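Projects > Household Chores Study > Progress reports > Second report

Second progress report to the Drudthorpe Fund
Prepared by Thoa Từ, project lead
2026-04-10

Your office asked for a plain account of where the money has gone and whether the machine can do the chores we said we would test it on. The short answer to the second part is no, with one exception and a half. The longer answer takes up the rest of this report, and I have tried not to dress it up.

What we said we would do

The proposal you approved in October named five chores: folding hand towels, clearing a table after a meal, loading the lower rack of a dishwasher, putting groceries away on a shelf, and sorting a mixed bin of small shop returns. The first four are household work. The fifth came from Patulley, the home goods store that has let us use a corner of its back area, and was added late because the store manager wanted something in the study that looked like her own staff's day.

We promised to run each chore under ordinary conditions. That meant towels out of a dryer and not pressed flat beforehand, plates with food on them, and a returns bin filled by whoever was on shift. I mention this because a good deal of the published work in this area uses tidier setups than the write-ups suggest, and our own first weeks were no better. Khoa Khúc had been squaring up the towels before each run without either of us thinking of it as help. He stopped once we noticed, and the towel results dropped the same afternoon. All the towel runs from before that point have been thrown out.

What has been run

We have 3,068 logged attempts that meet the rules in the proposal. An attempt is one try at one item: one towel, one plate, one box of crackers. It counts as a success only if the item ends up where a reasonable person would leave it and no one has touched it along the way. I know other groups count a try as good if the person stepped in once. We decided against that. If I have to stand next to the thing and catch the glass, I might as well carry the glass.

The arm is the Drerka unit described in the proposal, with the gripper it came with. We have made no changes to it beyond a new set of finger pads.

Chore by chore

Groceries on a shelf. This is the exception. Boxes and cans go up reliably, and the arm will do it for as long as you care to watch. It is slow. Khoa can empty a full bag in the time the machine takes to settle on its second can, and he does it while talking on the phone. Bags of rice, bread and anything in soft plastic still go badly. The arm grips the bag at whatever point it finds first, the contents shift, and the bag goes up crooked or comes back down. We had a loaf that was nearly cut in two. Still, if the question is whether a machine can put a can on a shelf, then yes, it can, and I am comfortable saying so in public.

Clearing a table. This is the half. Cups and bowls are mostly fine. Flat plates are poor unless they sit near the edge of the table, and forks are worse. The arm pushes a fork along the surface for some distance before giving up on it. It also has no idea what is trash. A crumpled napkin and a folded one are treated the same way, and so is a napkin someone has wrapped around a chicken bone. We tried giving it a list of things to throw out. It threw out a coaster.

Lower dishwasher rack. It did not work well enough to report a rate that I would defend. The difficulty is less in picking up the dish than in fitting it between the tines, at an angle, with other dishes already there. A person does this partly by feel and partly by shoving. The machine is not allowed to shove, for good reason, and so it hovers. When it does let go, the plate tends to lean on its neighbor, and the next plate then has nowhere to go. I think this chore was a mistake to include at this stage and I said as much to Khoa, who disagrees with me. He believes a different order of loading would fix a lot of it. We will try his order in the coming period and I will report what happens either way.

Hand towels. The arm can fold a towel that is already lying flat. Getting it flat is most of the job. It will pick up a corner, lift, lose the second corner, put the whole thing down and begin again, and we have watched it go through that cycle until the time limit ran out. The maker's sales film shows a neat stack of folded towels. I have no reason to think the film is dishonest. I would just like to see the hour before it.

Shop returns. The store's bin holds whatever customers bring back: shower hooks, candle jars, packs of batteries, single slippers. The arm sorts sealed boxes by their barcodes quite well when the code faces up. When it does not, the item has to be turned, and turning is where things fall apart. The regrasp takes a long time and often leaves the code covered by the fingers. Store staff have been patient. One of them asked me whether it would be quicker if she turned everything code side up first, and of course it would, but then she has done the sorting.

Where the time goes

People who visit us expect the failures to be dramatic. Very few are. There were three broken items in the whole period, all glass, none of them near a person. Most failures are a machine stopping, or letting go a little too early, or closing its fingers on air beside the thing it wanted. We review these from the camera at the wrist, which sees the fingers and not much else once they are close to an object.

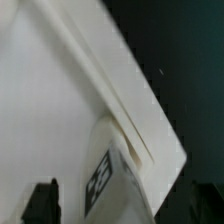 Reviewing the logs has eaten more hours than we budgeted. For every hour the arm runs, one of us spends most of another going back through it, and that is before any repair or cleaning. I raise this because the running cost in the proposal left review out entirely. That was my error. Anyone hoping to use such a machine in a home or a store should know that somebody is still doing work, only it has moved from the sink to a desk and pays better.

Setup is the other hidden cost. Moving the arm from the kitchen station to the returns bin takes two people. After each move it has to be lined up again, and if that is done in a hurry the grip lands slightly to one side for the rest of the day. We lost a full set of table runs that way. They are marked in the log and left out of the figure given earlier.

Spending

We are within the total. Review time is over its line and travel is under by a similar amount, mostly because the planned visit to the Bạch workshop was put off at their end. I would like your approval to move the unspent travel money to review. The finger pads came out of the repairs line. There have been no other purchases of note, and I am not asking for a larger sum.

What comes next

We will keep running groceries and table clearing as they are, so that there is a longer record to look at. Khoa's loading order gets a fair trial on the dishwasher rack. I propose to cut the towel work to a small weekly set. Running it more often would fill the log with the same failure. For the returns bin, the store has agreed to let us put a shallow tray under the arm so that dropped items can be picked up again without a person reaching in. I don't expect much from the tray, but it is cheap to try.

The Bạch team has offered us a newer version of the control software, which they say handles soft items better. We have not accepted yet. Changing the software halfway through would make the second half of the study hard to compare with the first, and I have heard the claim about soft items before. If you would prefer that we test it, I suggest doing so on bread and rice only, in a separate log, after the main runs are finished. Please let me know which you would like.

One request on wording. The draft notice your office sent me for the newsletter says that household robots are "nearly ready to help at home." I would ask that this be changed. Our results support a sentence saying that one arm, watched by two people, can put cans and boxes on a shelf at a slow pace. It makes for a dull notice, I know – but I can stand behind it if a reader writes in.

The full log and the list of dropped runs are available to your office on request. Khoa keeps both and can answer questions about any single attempt.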